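Wool Care FAQ
June
By Boglárka Gulyás

Welcome to the knitwear questions you've been sending me – I love these, keep them coming!

How often should I wash a wool sweater?
Far less than you'd think. I wash mine after every 30 wears or so in winter, and air it overnight in between (an open window does wonders).

Can I use the machine?
If the label allows it, yes! Pick the wool cycle, cold, and a slow spin. I never go over 500. Turn the sweater inside out first.

What about pilling?
All soft yarns pill, even the lovely expensive ones. The loose fibers work their way up wherever there's rubbing, so check the sides and under the arms. A sweater comb costs very little and is so satisfying to use.

Why does dark knitwear pick up so much lint?
Pale fibers show up on it, simple as that. Lay the sweater flat, pull the fabric gently with one hand and brush in one direction. 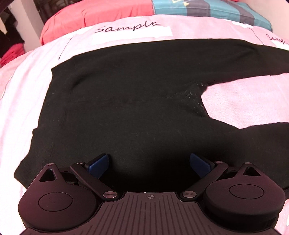 Andor Fülöp wrote in to say that a damp rubber glove gets more lint off than any roller he has bought, and that he always starts at the shoulders and works down. I tried it on my oldest cardigan – he's right!

Can I hang wool to dry?
Please don't, it stretches. Roll it in a towel, press, then dry it flat and turn it over after 2 hours.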